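4.2 Carton fit and the claim of "one-motion" packing

Earlier work on small-parcel packing tends to treat the carton as a fixed quantity. A bottle goes in a box, the box is closed, and the time is recorded. Valtonen and Saarela went further and argued that a tall carton opened at the top lets a packer finish a single bottle in one motion, with no need to turn or steady anything. We doubt this holds outside the conditions they chose. Their packers worked at benches set up for one product, and the bottles were slimmer than most household bottles we have handled.

We repeated the task at a plain table in the Brirkcombe workroom, using 16 packers and two carton shapes, one tall and one squat. Packers could place the bottle and the carton wherever they liked on the work surface. We gave no advice about which hand should do what, as the earlier instructions seem to us to have settled the result in advance. Figure 7 shows the tall carton in use.

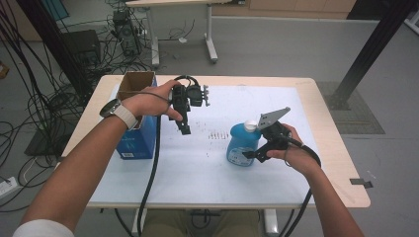
Figure 7. Tall carton, open at the top, and blue bottle with a white screw cap on the covered table.

The shape of the bottle deserves more attention than it has received. A broad body leaves less room for error at the mouth of the carton, and rounded shoulders help only if the bottle goes in cap first, an order few packers would choose. Ahonen's fit index ignores shoulders altogether and uses width at the base. We kept the index for comparison, but we would not recommend it.

Packing times for the tall carton were shorter on average, as Valtonen and Saarela reported. The gap shrank to almost nothing once the first 20 trials for each packer were removed, which makes us suspect that much of the published advantage is a matter of practice. Two packers were faster with the squat carton throughout. Karppinen (personal communication) suggests they were simply used to that shape from earlier work at Cliltov. That may be so, but the same argument could be turned on any packer who did well with the tall one.

We also found no support for the view that carton color or printing affects placement. The original evidence came from a single Sunday session and has not, as far as we know, been repeated.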